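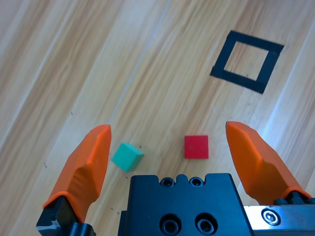
Second-hand furniture sold online as "solid wood" is often nothing of the kind, according to a buying check carried out by Granangate, the used furniture dealer. The company bought 51 tables, sideboards and chests from private and trade sellers and took each one apart far enough to see what it was made from. Most had been advertised with a photo of the top and not much else. A top can have broad pale stripes, darker honey-brown streaks and a shine of reflected light across one side, as this one does, and a buyer looking at it on a phone is still no closer to knowing what lies a few millimetres down. Granangate is asking sellers to stop using the word "solid" unless they have checked, and asking buyers to stop believing it until they see some proof.

Newsroom > Trade and Prices > Press Releases

"SOLID WOOD" CLAIMS DON'T STAND UP, SAYS USED FURNITURE DEALER

Granangate calls for plain descriptions and warns against yet another badge

Of the 51 pieces bought, 34 were described in the listing as solid wood, solid oak, solid pine or something very close. When they were opened up at the Granangate workshop, 24 of those 34 had a main surface made of something else: veneer over chipboard, veneer over fibreboard, or a printed paper layer. Only three of the sellers offered any money back when told. The rest either did not reply or said they had copied the wording from the person who sold it to them.

Granangate does not claim that this is a survey of the whole market. The pieces were chosen by its own buyers, from listings near enough to collect by van, and the buyers tend to go for larger items. A different set of people shopping in a different part of the country might well have had better luck. The company would be pleased to hear about it if so.

"I'd be careful with our own numbers," said Mizanur Siriwardena, head of buying. "We bought what we could fit in the van. But I was expecting a handful of bad descriptions, and I stopped being surprised quite early on. What bothers me is the price. People are paying a solid oak price for a board with a skin on it, and then they try to sand it."

Sanding is where most of the damage is done. The outer layer on modern veneered furniture is very thin, and a few minutes with an electric sander will go through it. Once the board underneath shows, there is no cheap way back. Granangate's repair bench sees this most in January, when people have had time off work and a sander for Christmas.

Ifor Mathias, who runs the bench, does not blame the owners.

"They've been told it's solid, so they treat it as solid," he said. "They'd have used a cloth and a bit of wax if they'd known. I've got nothing against veneer. Some of the best furniture ever made in this country is veneered. I've got plenty against being told a story."

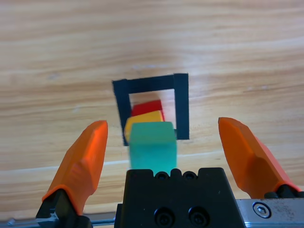 Nor is the problem limited to private sellers clearing out a spare room. Several of the worst descriptions in the check came from small traders who handle furniture every week and could be expected to know. One sideboard, listed under the model name Paul, was sold as "solid oak throughout". It had an oak face on the doors, a different veneer on the sides and a hardboard back held on with staples. The trader said that "throughout" referred to the style.

Granangate has heard the usual defence, that everybody in the trade understands "solid" to mean sturdy. It does not find this convincing. The word is put next to the name of a tree for a reason, and listings that use it ask for more money. If a seller means that a table is sturdy, the word "sturdy" is free to use.

The company is just as doubtful about the answer now being offered. Perkano, a grading scheme for used household goods, proposes to give sellers a green badge if they fill in an online form about materials and condition. Sellers would pay a monthly fee. As far as Granangate can tell from the published outline, no one would look at the furniture at any stage.

"It's a form," said Mizanur Siriwardena. "The man who wrote 'solid oak throughout' would have ticked the box for solid oak throughout. Now he'd have a badge as well. I can't see what the buyer gets for it."

Granangate was invited to join the scheme at its launch and has declined for the time being. It has told the organisers that it would think again if a share of badged items were bought and checked by somebody with no stake in the result, and if the findings were published, including the poor ones. It has not yet had a reply on that point.

What Granangate will do instead

From this month every item on the Granangate website will carry a materials line written after inspection. The line will name the top, the sides, the drawer bottoms and the back separately, as these are often four different things. Where the workshop cannot tell, the line will say "not known". The sales team was not keen on that wording and asked for "mixed woods" as a softer choice. It was turned down.

Older stock will be done next. This will take a while, and some pieces now on sale still carry descriptions written under the old system. Granangate went back through a number of its own past listings before putting out this release and found the word "solid" used in places where it should not have been. Customers who bought on the strength of it can bring the piece in, or send clear pictures of an unfinished edge, and will be offered a part refund if the description was wrong. The offer has no end date.

The company will also print a short checking guide and leave copies at its front desk. Most of what is in it has been known to furniture dealers for generations:

Look at the end of the top, under the lip, where the grain should carry on over the edge in a way that makes sense. On real boards, the lines on the face lead to matching end grain.

Pull a drawer right out and look at the raw edges inside. Makers rarely bother to dress up what they think will stay hidden.

Turn a chair over. Feel under the seat.

Find an old screw hole and look into it with a torch. Crumbs and flakes point to chipboard.

Compare the two sides of a door. A mark or knot that shows on the front will sometimes show on the back of a solid panel, though not always, and its absence proves little.

Do not go by weight. Chipboard is heavy, and plenty of good pine is not. 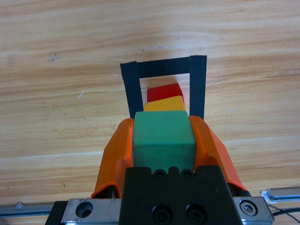 How can a buyer check a table they have only seen in a listing?

Ask the seller for a close picture of the underside and one of a bare edge, and ask them to state in writing what the top is made of. If they will not do either, assume it is veneered and offer a price to match.

Granangate accepts that this puts work on the buyer. It also accepts that a lot of people will not mind what their table is made of so long as it holds up a dinner, and there is good sense in that view. Veneered board stays flat in a heated house, where wide solid planks can move and split. A cheap veneered table that is described as such and priced as such may well be the better buy. The complaint is about the description, and about the money that goes with it.

There is a cost at the other end too. Honest sellers who write "veneered" lose out to those who write "solid", because the two tables look the same on a screen and the second one gets the clicks. One dealer the company trades with, Aka, has used full materials lines for years and says that its veneered pieces sit in the shop for longer than they should.

"Aka has been doing it properly the whole time and has had no thanks for it," said Ifor Mathias. "I'd like to think this will change things. I've seen a few campaigns come and go, mind, so I'm not holding my breath. We'll put the right words on our own labels and see who else does."

Granangate plans to repeat the check with a fresh set of listings and will publish what it finds, whichever way it goes. The purchases will be made under ordinary customer names, and sellers will not be told in advance. The pieces from the first round have been relabelled and are being sold on at prices that match what they are. The Paul sideboard is still available.

Notes for editors

Granangate buys, repairs and sells used household furniture. In this release, "solid" means that the main surfaces are made from real timber all the way through, whether in one plank or several glued side by side. Plywood was counted as not solid. Pieces with solid frames and veneered panels were also counted as not solid if the listing made its claim about the whole item.

Names of private sellers will not be given out. Mizanur Siriwardena and Ifor Mathias are available for interview through the Granangate press desk, and reporters are welcome to visit the workshop and look inside the furniture for themselves.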